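Undano Mooring Line, 50 ft
Part no. 1307 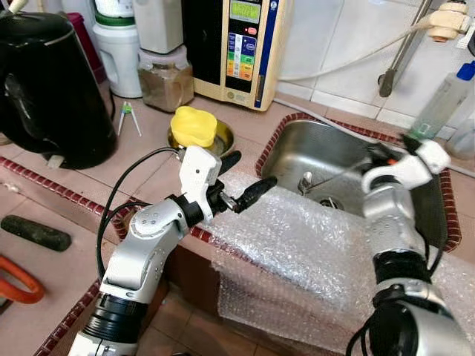 Beige counter tile with maroon trim, and a small stainless steel sink.

Price: $100 a pair
Color: navy, or the other navy
In stock

A mooring line has one job, and it does it while you're asleep, at the pub, or standing on the bank telling a stranger how long your boat is. The Undano is a three-strand nylon line with an eye spliced in one end, a whipped tail at the other, and 50 feet of rope in between. We sell it in pairs, bow and stern. We used to sell them singly, and people bought one.

What it's for

Canal boats, river cruisers and anything else slow that gets tied to a bank by people who would rather be drinking tea. Nylon stretches, so when somebody comes past at full throttle, waving, the line gives a little and the pins have a chance of staying in the ground. It won't slow the other boat down. We've had requests.

The length is on the generous side. You can take a turn around a bollard and bring the tail back aboard, so that leaving in the morning means letting go from the deck instead of hopping off and on in your slippers. In a lock it's enough for most of the deep ones we know. If your local lock is deeper than that, write to us and we'll make you a longer pair.

What it isn't for

Towing cars. Lifting engines. Anchoring, for which you want our chain and a different page. It's also not a clothesline, although Vitória Bettencourt in our splicing room has had an early one up between two apple trees for years and says it's the best clothesline she's ever owned. We don't warranty that use.

The splice

Every eye is made by hand in our own workshop. Fernanda Rebelo does most of them, with five full tucks and a taper, and she signs the paper tag. The eye comes 12 inches long as standard, and fits over the usual T-stud and most dollies. If you have something unusual on your bow, measure it before you order. "Pretty big" is not a measurement, however often it turns up in the order notes.

You can have a soft eye (bare rope) or a hard eye (stainless thimble). Soft suits nearly everyone. Go for the hard eye if you're shackling to a ring and leaving it there all winter.

Breaking in

New nylon is stiff and a bit slippery, and will try to go back to the shape it had on the reel. Soak the pair overnight in a bucket of plain cold water, hang them up in big loose loops, and use them. After a few weekends they'll coil like they mean it. Coil clockwise. Coil the other way if you like, and then enjoy the sculpture you find on your roof.

Care

Rinse off mud and grit now and then, since grit works its way into the strands and cuts them from the inside. A pillowcase and a cool machine wash will do it – mild soap, no bleach, no dryer. Tie the pillowcase shut. Fifty feet of loose rope in a washing machine is a repair bill.

Look over the first few feet behind the eye every spring, along with any spot that rubs on a fairlead or a stone edge. Fuzz is normal. A strand you can see through is not, and the line should be retired to the shed with all the others you can't bring yourself to throw out.

Specifications

Construction: three-strand nylon, medium lay
Diameter: 5/8 inch
Length: 50 ft each, measured from the crown of the eye
Eye: 12 inches, soft or hard
Tail: whipped and heat sealed
Sold as: pair
Made in batches, with the batch number on the tag

What customers say

"Bought these after my old blue polypropylene ones finally turned to straw. They don't float, so keep an eye on the prop, but they're so much nicer on the hands. My husband has stopped wearing his gloves and started complaining about something else." – Graça Figueiredo

"Good rope. Took a star off because the two navies really are the same navy." – Maarja Tamošiūnaitė

Maarja, they're from different reels. In strong sunlight, with a bit of goodwill, there's a difference.

"I've been moored on the same pair for 2000 nights by my own log, and the only thing I've replaced is the boat." – Glória Vilela

Questions we get a lot

Does it float? No. Nylon sinks. Bring the stern line aboard before you put the engine in reverse. You'll forget once.

Will it squeak? A little, on steel, in wind. Move the turn over a few inches or put a bit of old hose on it.

Can I have it in red? We ran a red batch one September and it faded to pink by the next. A number of people loved it. We still have some pink-to-be in the back, so ask.

Do you splice rope I already own? Yes, if it's clean. Please take that last part seriously.

Center line? The same rope comes with a smaller eye as the Nenine, cut to suit your boat. It should stop short of the propeller when it falls off the roof, so give us the distance from the ring to the stern and we'll take a foot off that.

Shipping and returns

Orders in before noon go out the same day. The pair weighs more than people expect and comes in a cardboard box with the Trandano name on it, that being the shop, so your neighbors will know you've bought rope.

Send it back unused within a month and we'll refund you, less postage. We do check for mud.

Goes well with

Nenine center line, cut to length
Trandano mooring pins, pair
Trandano lump hammer, for the pins
Spare thimbles, bag of four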